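The Thirty Rules of Tranumstead

Normand Lachance loved Rule 11 best. He loved all 30 of them, he had been the one to type them up, but Rule 11 had come to him in the bath at Noncombe and he'd run down the hall dripping to write it on the back of an envelope. An arm shall not begin a reach until it can say what it is reaching for.

"Say it to whom?" Keith Staniforth had asked.

"To the log! To anybody who reads the log!"

So they taught the Kartha arm to say it. Before every single move it wrote one plain line, and then it went, and at night the two of them sat up with the crackers and the good cheese and read what it had written. Most of it was wonderful, if you were the kind of person Normand was. Reaching for the cap. Not sure of the cap. Waiting. Reaching for the cap again, slower. He read those last ones out loud in a hushed voice, like a man reading the ending of a sea story.

The room existed only inside the machine, of course, parquet and all. Tranumstead ran its trials there first (Rule 2, no real floor before a made one), and a plant could be knocked flat a hundred times before lunch and be standing again by the next run. Keith had picked the plant. He said a room without something living in it taught an arm bad manners.

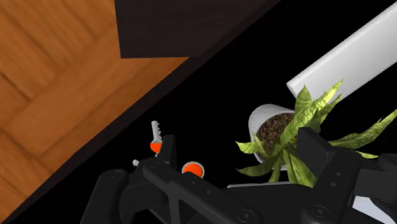

Run 641 was where the trouble started. The log said: Reaching for the small thing. And under it, a third of a second later: Leaves in the way. And under that, nothing at all, for the whole rest of the run.

Normand printed it and carried it around in his shirt pocket. He was thrilled. He had been waiting all winter for the arm to meet a case the rules didn't cover, and now it had, over some leaves! Rule 4 told it to stop for a person. Rule 9 told it to stop for anything it couldn't name. But it could name leaves perfectly well, it had just done so, and it had stopped anyway and stayed stopped.

"It's a bug," said Keith.

"It's a question," said Normand. "It wants to know if leaves count."

Keith chewed on that. He went and got the big binder, the Jonex one everybody in the trade started from, and they looked under obstacles and then under soft obstacles and found 3 paragraphs on hoses. You could push a hose aside, the binder said, if you did it slowly and kept hold of nothing else. There wasn't a word on anything that grew.

So they wrote their own. It took them until two in the morning, and it was the best night's work Normand could remember, both of them up and pacing, crossing out "gently" because how would you ever test gently, putting in a number, fighting over the number, putting the kettle on. An arm may move a soft thing aside if it says so first, if it stays under the force on the card, and if it waits one breath for an objection. They had a real fight about the breath. Normand won it.

Then they set the room going again, 2,000 runs with everything shuffled, and sat down side by side to watch the first few go by.
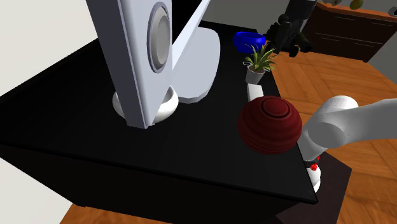
Whose breath, though, Keith wanted to know. His own was a good deal longer than Normand's, especially after the stairs, and if the rule went out to other shops like that there'd be arms waiting on a singer in one place and a smoker in the next. He thought it ought to be a number on the card with the rest.

Normand opened his mouth to argue and found he was grinning too hard to do it.

"Put it on the card," he said. "Put it on the card, and put in brackets, one breath. So they'll know where it came from."

Keith wrote it down, brackets and all. On the other screen the log had begun to scroll, one plain line at a time, and Normand pulled his chair in closer and started to read.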